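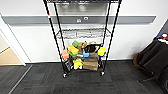

Wire shelving for old wood floors

dunne_1931
Apr 24, 2019
Moving a wire rack into the back bedroom. The floor is original pine from 1931, refinished in November. Casters or feet? The rack will hold kids' stuff and probably books later.

Etard
Casters, but get the soft rubber kind. Hard plastic ones left dents in my hallway in 2 weeks.

wirnero
Disagree. Books are heavy and all of it sits on four small points. Use the feet with felt cups under them.

Etard
Felt picks up grit and then you're sanding the finish every time someone bumps it. I've had rubber casters on oak for 14 years.

wirnero
Oak is a lot harder than pine.

astik
Some rubber wheels stain a new finish. Look for ones marked non-marking, and put the heavy things on the bottom either way.

dunne_1931
Didn't know about the staining. Does it come out?

astik
Mine didn't. There's a rug over it now.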